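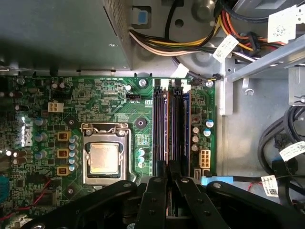 Zalik teleoperation and demonstration group
Minutes of the project meeting held 7/18/26, Hindmont site, upstairs room

Present: Gaetano Cattaneo (chair), Bart Van Acker, Syahrul Chin, Gianni De Luca (minutes)
Apologies: Arturo Dal Bello

1. Minutes of the last meeting

Agreed, with one change. Item 4 should say that Syahrul would write the operator sheet, not Bart. Gianni has corrected the copy on the shared drive.

2. Matters arising

The second foot pedal has been fitted at the remote station. Bart reported that it starts and stops a recording as expected, but the cable is too short to reach the left-hand chair. He will order a longer one.

The request to move the station away from the corridor door was turned down by the site office. Gaetano will ask again in August when the room next door is free.

3. Demonstrations recorded so far

Syahrul gave the figures. The target for the desktop PC task set is 2,000 accepted demonstrations. The last period produced 229 recordings, of which 208 were accepted after review. Most of the rejected ones were stopped early by the operator or had a gap in the wrist camera stream. Three were labelled with the wrong task and could be put right, but it was felt quicker to record them again.

Gaetano asked whether the rate was good enough to finish the memory module tasks before the Ferraro visit. Syahrul thought so for removal. He was less sure about insertion, which takes operators much longer and is more often abandoned partway.

Bart asked that abandoned attempts be kept and not deleted. There was some discussion. Gianni pointed out that the storage is already filling up. It was agreed to keep them in a separate folder until the end of August and then look at whether anyone has used them.

4. Hand guiding and remote control compared

Bart had run both methods on the same board, an open Dell desktop with the cooler off. His points were as follows.

Hand guiding is faster to learn. New operators had a usable recording within their first session. The trouble is that the operator's hand and sleeve get into the wrist camera view, and inside a chassis there is little room to hold the arm without leaning on the drive cage.

Remote control gives clean pictures, but operators lose their sense of depth close to the board. They tend to stop above the memory slots and hover there before going down. Syahrul said the hovering shows up in the trained policy as well, which now pauses in the same place. He would like operators to be asked to approach in one steady move, even if that means a second try.

Gaetano asked if the force signal on the leader arm could be turned up. Bart said it could, up to a point, but past the present setting the handle starts to buzz and people grip it harder to make up for it. He will try a setting in between and report back.

Agreed: remote control stays the main method for the memory and connector tasks. Hand guiding will be used for large moves only, such as bringing the arm in over the chassis and out again.

5. Gripper and wrist camera

The linkage gripper covers the lower part of the camera view whenever it is open near the board. On the memory task this can hide part of the socket area and the lower ends of the slots, where the operator most wants to see. Gianni proposed raising the camera mount. Bart was against moving it halfway through the set, as the earlier recordings would no longer match.

It was decided to leave the mount alone and add a fixed side camera for the operator's screen only. Its stream will not be saved with the demonstrations. Gianni to find a stand that clears the power supply side of the chassis.

Reflections from the ceiling lights were raised again. Glare on the board washes out some of the lettering and the metal parts. Syahrul does not want it removed completely, as the machines will meet it in normal use, but agreed the lamp nearest the station could be turned off for insertion.

6. Cables

Loose cables remain the main cause of resets. The data cables on the drive cage side spring back towards the board after being moved, and operators have been arranging them differently each time. Gaetano asked if they should be tied back. Syahrul preferred to leave them as they come, provided the barcode labels can still be read at the start of each run by the person doing the reset. Bart disagreed — he thinks a snagged cable is going to pull a connector sooner or later.

No decision. To be taken again when Arturo is present, as he deals with the dismantling line and knows the state the machines arrive in.

7. Operator sheet

Syahrul circulated a draft. Comments:

The section on stopping should come first.
"Release" is used for both the gripper and the pedal. Change one of them.
Add a line on resting. Operators at the remote station should swap after 30 minutes.
The numbering jumps from 6 to 8.

Syahrul to send a second draft to everyone, including Arturo.

8. Mutora software update

The new version of the Mutora recorder is available. Gianni has tried it on the spare computer. It opens the old files but writes the joint angles in a different order. It will not be installed on the station until the present set is finished.

9. Any other business

The box of spare fingertips is on the shelf under the window. Please sign for any taken.

Bart is away for the first week of August. Syahrul will cover the station.

Actions

Bart: longer pedal cable; leader arm force setting
Gianni: stand for side camera; folder for abandoned attempts
Syahrul: second draft of operator sheet; note to operators on steady approach
Gaetano: site office about the room; send item 6 to Arturo

Next meeting: August, date to be set once Arturo has confirmed.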